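Home | Notebook | Methods | People

Reading time: 2 min

Tuesday, October 8, 2019

Oral exam marking trial, second batch. Padmavathi Joseph and I re-marked the recordings from the May sitting, working separately on the Brimeo scale (bands 0 to 5). Scripts and mark sheets are under Broltora/orals/batch2. The file now holds 2,420 candidate entries.

Agreement is good at the top and bottom bands and poor in the middle. Most of the split is on fluency, where the descriptor for band 3 mentions hesitation and the one for band 4 does not. Padmavathi marks hesitation down in both. I had been ignoring it in 4. Wording to be settled before batch three. 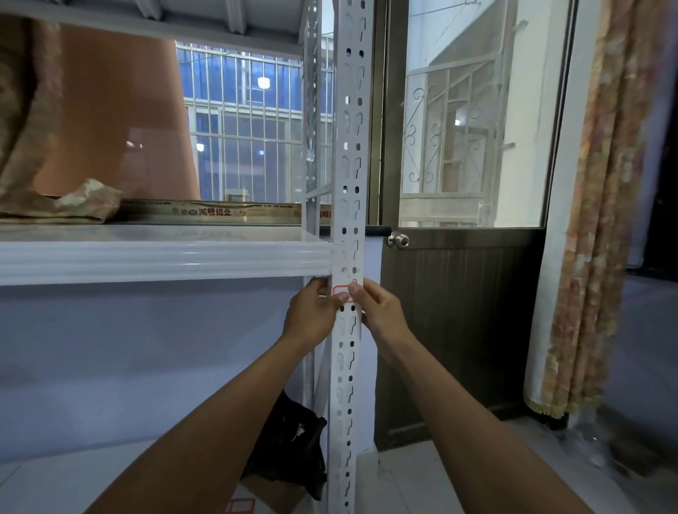

Shelving upright, both hands on the post.

Audio: five recordings have the examiner louder than the candidate. Left in for now and flagged in column G. Nasent export still drops accents from surnames, so Beneš comes through as Benes and fails the match against the entry list. Corrected by hand.

Next: draw a fresh sample of 1,000 from the entry file, stratified by language. Ask schools whether the prompt cards were the old or new set. Check the band 3/4 wording with Padmavathi first.

M. Venkataraman

Contact | Copyright Broltora | Back to top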